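卓上作業区画 Kurko（クルコ）
内装交換式・三方壁タイプ

Plornora 設備案内 ＞ 作業台・区画 ＞ Kurko

Kurkoは、小物の取り扱い、箱詰め、仕分け等の卓上作業に用いる、床面と三方の壁面からなる区画です。床面材および壁面材は個別に交換することができ、作業内容や背景の条件に応じた組み合わせでご利用いただけます。本ページでは、標準の構成、内装面材、据付条件、日常の取り扱いおよび利用手続きについてご案内いたします。

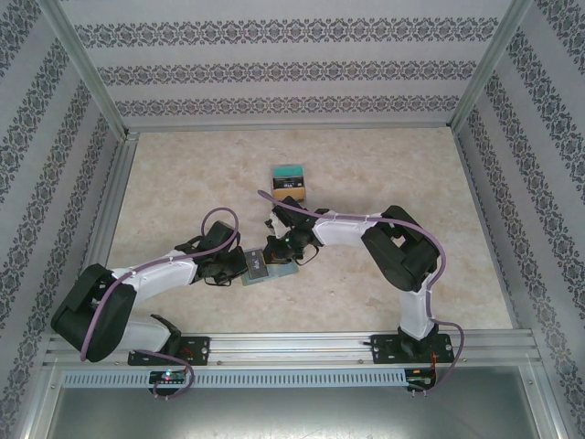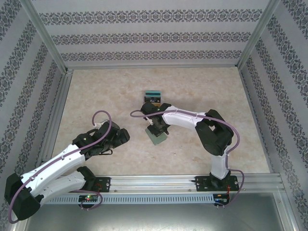
床面はいずれもベージュ系の石目調。2点目は壁面にダマスク風の帯柄を張った状態

■ 概要

本区画は、矩形の床面を枠材で囲い、奥および左右に壁面を立てる構成としております。手前側には壁を設けず、枠材のみを横に通しています。手前から物品を出し入れする作業、左右に物品を振り分ける作業、箱の内外で物品を移し替える作業などに適しています。

内装には住宅や店舗で見られる石目調や装飾紋様の面材を採用いたしました。無地の作業台では得にくい、模様のある床や壁を背にした状態での作業が可能です。無地をご希望の場合は、後述の面材一覧より該当する品をお選びください。

■ 標準仕様

品名：卓上作業区画 Kurko
床面有効寸法：幅87 cm、奥行72 cm
枠材：アルミニウム
壁面：奥、左、右の三方
手前側：開放（横枠のみ）
床面材：石目調ベージュ（標準）
壁面材：別途選択
据付場所：屋内に限る

床面有効寸法は、枠材の内側で測った値です。枠材および床面上に置かれる器具の占有分は含まれておりませんので、物品の配置をご検討の際はご注意ください。

■ 床面材について

標準の床面材は、ベージュを基調とし、淡いクリーム色と薄い茶系の濃淡を配した石目調です。模様に明確な方向や反復の目印がないため、物品を置く位置をあらかじめ決めておきたい場合は、別売の位置決め用シールをご利用ください。シールは透明と白の設定があります。

床面材の表面は平滑に仕上げております。紙箱、樹脂製の小型容器、薄手のトレーなど、底の平らな物品の取り扱いに向いています。底面に突起のある物品、研磨剤を含む物品、刃物類を直接置くことはお控えください。表面に生じた擦り傷は補修の対象外であり、面材ごとの交換となります。

淡色の物品は、石目調ベージュの床面上では輪郭が見分けにくくなることがあります。白い封筒、生成りの布、無塗装の木片等を主に扱う場合は、濃色の床面材をご検討ください。反対に、青、緑、赤などの色の付いた物品であれば、標準の床面材で支障なくご利用いただけるものと考えております。半透明の物品につきましては、下の模様が透けて見える場合がありますので、事前に見本でお確かめください。

■ 壁面材について

壁面材は、枠に収めた板に壁紙を張って使用します。掲載の帯柄は、薄い紫みを帯びた灰色の地に、暗色の装飾的な紋様を平行に並べたものです。奥と左右の三面を同じ柄で揃える張り方を基本としておりますが、奥壁のみ別の柄とすることも可能です。

帯柄を張る際は、奥壁と側壁とで帯の高さを合わせてください。隅の縦枠をはさんで帯がずれていると、使用中に目に付きやすくなります。高さの調整は板の下端で行い、縦枠を動かして合わせることは避けてください。縦枠の位置を変えると、床面材の隅が浮く原因となります。

壁紙の張り替えは、利用者ご自身で行っていただいても差し支えありません。その場合、板への接着には弱粘着の両面テープを使用し、糊の類は使用しないでください。糊を使用した板は再利用ができないため、返却時に板の実費をご負担いただきます。

■ 内装面材一覧

【床面材】
石目調ベージュ（標準）
石目調濃灰
木目調淡色
木目調濃色
無地白
無地黒

【壁面材】
ダマスク風帯柄（紫灰）
小花柄（生成り）
縦縞（青灰）
煉瓦調（赤茶）
無地白
無地灰
持込壁紙用の板（壁紙なし）

床面材と壁面材の組み合わせに制限はありません。ただし、床と壁をともに無地白とした場合は、隅の境界が判別しにくくなるため、壁面を無地灰とすることをお勧めいたします。

煉瓦調の壁面材は表面に凹凸があり、他の面材より厚みがあります。側壁に使用すると床面の有効幅がわずかに狭くなりますので、幅の余裕が必要な作業では奥壁のみにご使用ください。

■ 枠材について

枠材にはアルミニウムの押出材を使用し、奥の両隅に縦枠を立てています。縦枠は壁面の支えを兼ねており、これを外した状態で壁面のみを自立させることはできません。

手前の横枠には、器具の台座等を取り付けるための溝があります。取り付けの際は専用の四角ナットを溝の端から挿入し、六角レンチで締め付けてください。締め付けが不十分な場合、使用中に台座の位置がずれることがあります。取り付け後に台座を軽く左右に押し、動きのないことをご確認ください。

横枠の上を通る配線や管類は、枠の角に強く当たらないように取り回してください。床面に垂れる線がある場合は、物品の通り道を避けて固定します。結束には面ファスナー式のバンドをご使用いただき、粘着テープを面材に直接張ることはご遠慮ください。

枠材は Kramer より供給を受けております。部材の個別購入をご希望の方には品番表をお渡しいたしますので、設備窓口にお申し出ください。

■ 取り扱う物品の目安

本区画は、片手で持てる程度の物品を対象としております。主な例は次のとおりです。

・小型の紙箱および蓋付きの容器
・浅いトレー、仕切り材、緩衝材
・樹脂製のブロック、積み木
・文具、卓上用品
・小袋入りの部品類

蓋の開いた箱を奥側に置き、手前の物品を順に収める配置では、箱の開口が手前を向くように置くと作業がしやすくなります。箱の蓋やフラップが奥壁に触れると箱が前へ押し出されるため、壁から手のひら一枚分の間隔をお取りください。

浅いトレーを用いる場合は、床面の中央に置き、周囲に余裕を残すことをお勧めいたします。薄く軽いトレーは、縁に触れただけで位置がずれることがあります。ずれを抑える必要があるときは、滑り止めシートをトレーの外形より小さく切り、下に敷いてください。シートの縁が外に出ていると、物品が引っ掛かる場合があります。

液体、粉体、生鮮品および火気を伴う物品は、本区画ではお取り扱いいただけません。

■ 据付条件

据付には、水平で、区画全体を載せることのできる台が必要です。区画の底面が台からはみ出す状態でのご使用は認めておりません。

区画の手前側には、作業者が立ち入るための空間として奥行200 cm以上を確保してください。壁面の裏側は、面材の抜き差しを上方から行うため、大きな空間を必要としません。ただし、空調の吹出口の正面は避けてください。軽量の物品が風で動くほか、壁紙の端が浮くことがあります。

照明は区画の上方から、できるだけ均一に当ててください。側方から強い光を当てると、縦枠や側壁の影が床面に落ち、石目調の模様と紛らわしくなることがあります。窓に近い場所では、遮光カーテンの併用をお勧めいたします。

■ 使用前の確認

使用を開始する前に、次の事項をご確認ください。

・床面材の四隅が枠に収まり、浮きがないこと
・壁面の板が縦枠の溝に下端まで入っていること
・壁紙に剥がれ、破れがないこと
・枠材の締結部に緩みがないこと
・前回使用時の物品、シール、結束材が残っていないこと
・配線や管類が物品の通り道にかかっていないこと

異常を認めた場合は使用を見合わせ、備え付けの記録票にその箇所をご記入のうえ、設備窓口までお知らせください。

■ 清掃および保守

床面は、使用の都度、乾いた柔らかい布で拭いてください。汚れが残る場合は、水で薄めた中性洗剤を布に含ませ、固く絞って拭き取ります。アルコール、シンナー、研磨剤入りの洗剤は、模様の色落ちを招くおそれがあるため使用できません。

壁面は原則として乾拭きのみといたします。紋様の部分は地の部分より摩擦に弱いため、強くこすらず、刷毛でほこりを払う方法が適しています。

枠の溝には紙くずや梱包材の切れ端がたまりやすく、そのままにすると四角ナットの動きが悪くなります。細いブラシで端に向けて掃き出してください。

面材の定期点検は毎年2月に実施しております。点検期間中は貸出を停止いたしますので、継続してご利用の方は、あらかじめ日程を窓口でご確認ください。点検の結果、反りや退色が認められた面材は、同じ品目の新品に交換いたします。石目調の面材は製造時期により濃淡の出方が異なり、交換の前後で模様が一致しないことがあります。

■ 利用手続き

Kurkoは、Garkesitz 館内での利用および館外への貸出に対応しております。

館内でのご利用は、設備窓口で空き状況をご確認のうえ、利用申請書をご提出ください。床面材および壁面材の品目は申請時にご指定いただきます。当日の変更は、在庫がある場合に限りお受けいたします。

館外への貸出期間は、最長7日間です。延長をご希望の場合は、返却期限までに窓口へご連絡ください。次の予約が入っているときは、延長をお受けできません。

区画は分解した状態でお渡しいたします。組み立ては床枠、縦枠、壁面の順に行い、床面材は最後に入れてください。先に床面材を入れると、縦枠の締め付けの際に隅を傷めることがあります。返却の際は逆の順に分解し、面材の間に付属の薄紙をはさんで専用袋に収めてください。

■ 付属品

六角レンチ
四角ナット（予備）
面材保護用の薄紙
面材用専用袋
清掃用ブラシ
組立手順書
記録票

位置決め用シール、滑り止めシート、面ファスナー式バンドは消耗品のため付属しておりません。いずれも設備窓口で取り扱っております。

■ よくお寄せいただくご質問

持込の壁紙は使用できますか。
使用できます。持込壁紙用の板をお申し込みください。発泡素材の厚手の壁紙は溝に入らないことがありますので、事前に見本をお持ちください。

壁面を外し、床面のみで使用できますか。
可能です。その場合も縦枠は取り付けたままとし、保護用のキャップを上端にかぶせてください。

床面材を二重に敷くことはできますか。
お控えください。床面の高さが枠を超え、端がめくれる原因となります。

面材のみを借りることはできますか。
Kurkoをお持ちの機関に限り、面材のみの貸出をお受けしております。

■ お問い合わせ

Plornora 設備窓口（Garkesitz 館内）
担当：Benedikt Frerichs

面材の見本帳は窓口でご覧いただけます。見本帳の館外への持ち出しはできませんが、品目をご指定いただければ小片の見本をお渡しいたします。

面材の在庫状況により、一覧に掲載の品目をご用意できない場合があります。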